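Javeo Teardown Kit for Robot Clubs

Equipment pages > Disassembly and sorting > Javeo kit

Last updated April 10, 2024

I get asked about this kit more than anything else on the site, so it finally has a page of its own. If you run a school robotics club, a college evening class or a team getting ready for the Hotance teardown round, this is what we use and what we sell, and I've tried to write down everything I usually end up typing out in emails.

The short version: the Javeo kit turns an old desktop PC into a practice job for a robot arm. You supply the arm and the PC. We supply the fixtures, the clips, the brackets, the task cards and the scoring sheets. Students then program the arm to take parts out of the computer and put them where they belong, and they find out very quickly how fiddly a hard drive can be!

I started making these for my own club, on a bench in a borrowed classroom. We'd done blocks. We'd done cups and balls. The older ones were bored stiff and I wanted something with screws, wires and awkward corners in it. A dead office PC cost us nothing and kept the whole group busy for a term, and they were still arguing over grip angles on the way out to the car park.

What's in the box

Base fixture, with raised posts and slots, for standing parts in once they're out
Drive clips and side brackets
Blanking pads for sharp case edges
Task cards, 19 in total, sorted from easy to horrible
Scoring sheets for the Hotance format
Bolts and T-nuts for slotted tables
A printed setup guide (I wrote it, so complaints to me please)

What isn't in the box

The arm, the gripper, the table and the computer. I know, I know. But every club has a different arm and shipping old PCs round the country makes no sense when your school office has a cupboard full of them. Ask the IT department nicely. Ours handed over a stack and seemed glad to see the back of them.

Which computers work

Full-size and mid-size towers are best. You want a case where the side panel comes right off and the tower can lie flat with the insides facing up. Slim office machines are tempting because they take up less table, but everything is stacked on top of everything else and beginners get nowhere with them. Save those for your second year.

Older boards are fine. In fact I like them better, as there's more space between things and you won't weep when somebody drives the gripper into a memory slot. Do take the side panel off and run your fingers (carefully) round the metal before students get near it. Some cheap cases have edges like bread knives, and that's what the blanking pads are for.

Unplug everything, obviously, and leave the power supply shut. It stays in the case for every task on the cards and it should never be opened by anybody in the club. If you'd prefer it gone altogether, have an adult take it out first and tape over the gap.

How the task cards go

The first few cards are about reaching in and coming out again without touching anything. It sounds dull and the students groan every time. Then they hit the drive cage on the way back up and go quiet.

After that you get into lifting. Memory sticks, a bracket, an expansion card, then the hard drive. Each card tells you what state the PC should be in at the start, what counts as done and where the part has to end up. The middle cards are where most clubs spend their time, and quite right too.

The last group is cables. I'll be straight with you, cables are miserable. They move, they spring back, they hide the thing you're after, and a program that ran perfectly before tea will fail after it. We allow teams to tuck cables by hand for the club version, and the Hotance rules allow one hand reset per run as well, so do practise when to use yours.
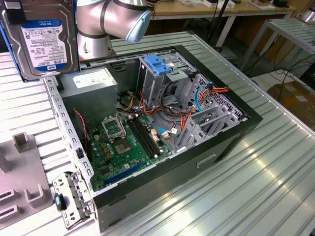
Drives deserve a few words of their own. A standard 3.5 inch desktop drive is a heavy thing for a small arm, and smooth metal sides don't give a gripper much to hold. So the kit comes with clips that go on the top edge and brackets for the side, and you can use either or both. My advice is to start with both fitted and take one away once the team is landing it every time. Check your arm's payload before you start – if it's rated close to the weight of the drive, use a 2.5 inch one and an adaptor.

Fixing it to your table

The base fixture bolts straight down to slotted aluminium. For a wooden bench you'll need the clamp set, sold separately. Please don't rely on sticky pads. I did, and the whole lot crept across the bench a little on each run until the saved positions were useless, and it took us an entire session to work out why.

The case needs holding still too. A stop on two sides is enough for most towers. Mark the corners with tape so you can put it back in the same spot after somebody has borrowed the table.

Leave yourself room to walk round. One person at the stop button, one at the laptop, everyone else back a step. We make the stop button a proper job and swap it each run, and the younger ones take it terribly seriously.

Will my arm work?

If it can reach the far side of the case and come down from above, very likely. The task cards don't assume any make or any programming language. We have clubs using block coding and clubs using Python, and the same cards do for both. If you're on the Robles starter arm you'll want the raised base, as it can't quite clear the wall of a taller tower.

Class size and price

One kit suits a group of four or five round one arm. The club kit is £200 with the cards and fixtures, and spare clips come in packs of 2 because they always seem to vanish in pairs. Orders from Goltar member schools go through their own form, so use that one and not the basket here or you'll miss your discount.

We normally have stock on the shelf, apart from August when I shut up shop and go and sit in a field. Anything ordered then goes out in the first week back.

Spares and returns

All the plastic bits can be bought singly. If a post snaps in the first term, drop me a line with a photo and I'll post another. Kits can come back within a month so long as the cards are still readable (glue, tea and felt tip have all featured).

Related pages: clamp set for wooden benches, raised base for Robles arm, extra task cards, scoring sheets to print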